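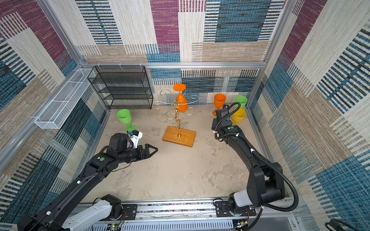 본더덱, 온실형 증축 상담 방식 바꾼다… “사계절 사용 가능” 문구 카탈로그에서 삭제

주택 증축 시공사 본더덱(Vondudeck)은 유리 온실형 거실과 테라스 덮개 사업의 상담 및 견적 절차를 전면 개편한다고 밝혔다. 개편안은 3월 상담분부터 적용된다. 새 절차의 골자는 계약 전 현장 실측을 의무화하고, 견적서에 냉난방 부담과 유지관리 항목을 따로 적으며, 근거를 제시하기 어려운 홍보 문구를 카탈로그에서 빼는 것이다.

본더덱은 이번 개편을 ‘혁신’이라고 부르지 않기로 했다. 업계에서 이 단어가 쓰인 보도자료를 모아 읽어 보면 대개 손잡이 색이 하나 늘었거나 가격표의 순서가 바뀐 정도였다. 당사의 과거 보도자료도 예외가 아니었다.

카탈로그에서 빠지는 표현

가장 먼저 삭제되는 문구는 “사계절 내내 쾌적한 공간”이다. 본더덱은 그동안 모든 온실형 거실 제품에 이 문구를 붙여 왔다. 그러나 남향에 그늘이 없는 집에서 유리 지붕을 얹은 방이 한여름 오후에도 쾌적하다고 말하려면 상당한 냉방과 차양이 전제되어야 한다. 북향이라면 겨울에 같은 문제가 반대로 생긴다. 제품이 좋아도 방향과 지형은 바뀌지 않는다.

앞으로 카탈로그에는 향에 따라 계절별로 예상되는 불편이 함께 실린다. 여름 오후에 사용이 어려울 수 있는 조건, 겨울 아침에 결로가 생기기 쉬운 조건이 제품 사진과 같은 쪽에 들어간다. 영업 부서에서는 이 편집에 반대 의견을 냈고, 반대 의견이 틀렸는지는 아직 알 수 없다. 상담 신청이 줄어들 가능성은 있다.

“집값이 오른다”는 표현도 더 이상 쓰지 않는다. 증축이 매매가에 어떤 영향을 주는지는 지역, 시기, 시공 상태, 다음 매수인의 취향에 달려 있다. 정원이 좁아졌다고 싫어하는 매수인도 있다. 상담 직원이 수익률을 언급하는 것 역시 금지된다.

“유지관리가 필요 없는”이라는 수식어는 “정기적인 청소와 점검이 필요한”으로 바뀐다. 비를 맞는 물건 가운데 손이 가지 않는 것은 드물다. 자가 세정 코팅 유리도 빗물이 닿지 않는 처마 밑이나 꽃가루가 많은 철에는 닦아 주어야 한다.

실측 없이는 견적도 없다

지금까지 본더덱은 고객이 보낸 사진과 대략의 치수만으로 예상 금액을 안내해 왔다. 빠르고 편하다는 평을 받았지만, 현장에 나가 보면 기존 외벽이 기울어 있거나 배수관이 예정된 기초 아래를 지나는 일이 적지 않았다. 그때마다 추가금 이야기가 나왔고, 고객이 그것을 처음부터 계획된 인상으로 의심하는 것도 무리는 아니었다.

새 절차에서는 모든 상담이 4단계로 진행된다. 첫 단계는 용도 확인이다. 식사 공간인지, 화초를 키울 곳인지, 아이 방의 연장인지에 따라 필요한 구조가 달라지는데, “일단 있으면 좋을 것 같아서”라는 답이 나오면 직원은 다음 단계로 넘어가기 전에 한 번 더 묻는다. 두 번째는 현장 실측과 기초, 배수 확인이다. 세 번째에서 인허가 대상 여부를 검토하고, 마지막으로 항목별 견적서를 낸다.

견적서를 받은 뒤에는 7일의 검토 기간이 주어진다. 이 기간에 본더덱은 고객에게 먼저 전화하지 않는다. “오늘까지 계약하시면”으로 시작하는 할인도 없앤다. 내일도 줄 수 있는 할인을 오늘까지만 준다고 말하는 관행은 당사를 포함해 이 업종에서 오래 이어져 왔고, 그 효과가 좋았다는 점이 오히려 없애기 어려운 이유였다.

인허가 검토에 대해서는 한 가지 밝혀 둘 것이 있다. 본더덱의 검토 의견은 관할 관청의 판단을 대신하지 못한다. 온실형 거실이나 테라스 덮개는 가볍게 보여도 면적과 구조에 따라 신고나 허가가 필요할 수 있다. “다른 집도 다 했다”는 말은 근거가 되지 않는다. 계약서에는 관청의 답변을 확인하기 전까지 자재를 발주하지 않는다는 조항이 들어간다.

제품군은 두 가지로 축소

본더덱은 판매 중인 제품군을 정리해 그린다레오(Grindareo)와 질리어(Zillier) 2종만 남긴다. 종전 카탈로그에는 이보다 많은 이름이 실려 있었으나, 상당수는 같은 골조에 마감색과 창 나눔만 달리한 것이었다. 이름이 많으면 고르는 즐거움이 있다고들 하지만, 상담 기록을 다시 읽어 보니 고객이 가장 자주 한 질문은 “이것과 저것이 무엇이 다르냐”였다.

그린다레오는 단열 골조와 복층유리를 쓰는 온실형 거실이다. 실내와 문으로 구분해 쓰는 것을 기본으로 하며, 벽을 터서 거실과 하나로 만드는 시공은 별도의 단열 검토를 통과한 경우에만 받는다. 벽을 트고 싶다는 요청은 매우 많다. 트고 나서 겨울 난방비에 놀랐다는 연락도 있었다. 환기창은 지붕과 옆면에 모두 넣는 것이 기본 사양이며, 가격을 낮추기 위해 지붕 환기창을 빼는 선택지는 없앴다.

질리어는 벽체가 없는 테라스 덮개다. 비와 직사광선을 어느 정도 가려 주고, 그 이상은 하지 않는다. 옆에서 들이치는 비는 막지 못한다. 사방에 접이식 유리를 둘러 방처럼 쓰겠다는 문의에는 그린다레오를 안내하거나, 예산이 맞지 않으면 하지 않는 쪽을 권한다. 덮개에 유리를 둘렀다고 방이 되지는 않으며, 법적으로는 오히려 문제가 되는 형태일 수 있다.

두 제품 모두 유리 지붕과 불투명 단열 지붕 가운데 고를 수 있다. 유리 지붕이 사진에는 훨씬 잘 나온다. 상담 직원은 견본 사진만 보여 주고 결정을 받아서는 안 되며, 두 지붕의 여름 사용 조건을 나란히 설명해야 한다.

시공 점검은 외부에 맡긴다

완공 점검은 독립 점검 업체 후덱(Hudec)이 맡는다. 지금까지는 시공팀이 자기 작업을 스스로 점검하고 서명했다. 대부분은 성실하게 이루어졌을 것으로 보지만, 자기 답안지를 자기가 채점하는 방식으로는 그것을 증명할 방법이 없다. 후덱은 외벽 접합부의 방수, 배수 경사, 문과 창의 여닫힘, 유리 고정 상태를 확인하고 결과지를 고객과 본더덱에 동시에 보낸다.

점검 비용은 본더덱이 부담한다. 비용을 시공사가 내는 점검이 얼마나 독립적이냐는 질문이 나올 수 있고, 타당한 질문이다. 당사는 후덱의 결과지를 미리 열람하거나 수정을 요구하지 않는다는 점을 위탁 계약에 적었다. 그래도 미덥지 않은 고객은 원하는 점검자를 직접 불러도 되며, 이 경우 잔금 납부일은 점검이 끝날 때까지 미뤄진다.

보증 조건의 글자 크기도 키운다. 종전 보증서는 앞면에 큰 글씨로 보증 기간을, 뒷면에 작은 글씨로 예외를 실었다. 새 보증서에서는 보증되는 것과 보증되지 않는 것을 같은 크기로 한 면에 적는다. 기존 주택의 지반 침하로 생긴 틈, 고객이 임의로 단 선반이나 차양 때문에 생긴 누수, 청소하지 않은 홈통의 넘침은 보증 대상이 아니다.

확인되지 않은 것들

이번 개편으로 고객 만족이 높아진다는 자료는 아직 없다. 시행 전이기 때문이다. 본더덱은 시행 이후의 하자 접수 내역과 추가금 발생 사유를 정리해 10월에 홈페이지에 공개할 계획이며, 수치가 나빠지더라도 같은 양식으로 싣는다. 추가금이 완전히 사라진다고 약속할 수도 없다. 땅을 파 보아야 알 수 있는 것들이 있다. 다만 추가금이 생길 수 있는 항목과 계산 방식은 계약 전에 서면으로 제시한다.

가격 인하도 없다. 현장 실측과 외부 점검에는 비용이 들고, 그 비용은 결국 어딘가에 반영된다. 개편 후에도 가격이 그대로라는 회사가 있다면 무엇을 줄였는지 물어보기를 권한다. 본더덱의 경우 전시장 판촉 행사와 사은품을 줄였고, 그것으로 충당되지 않는 부분은 견적서의 ‘실측 및 점검’ 항목에 표시한다.

이미 계약을 마친 고객도 착공 전이라면 새 절차를 선택할 수 있다. 실측 결과 설계가 바뀌면 일정이 늦어질 수 있으며, 변경을 원하지 않으면 기존 계약대로 진행한다.

회사 소개

본더덱은 온실형 거실과 테라스 덮개를 설계하고 시공하는 주택 증축 전문 회사다. 상담 신청과 보도 관련 문의는 본더덱 고객지원실에서 오전 10시부터 오후 5시까지 받는다. 제품 사진과 새 견적서 양식은 요청하는 언론사에 개별 제공한다.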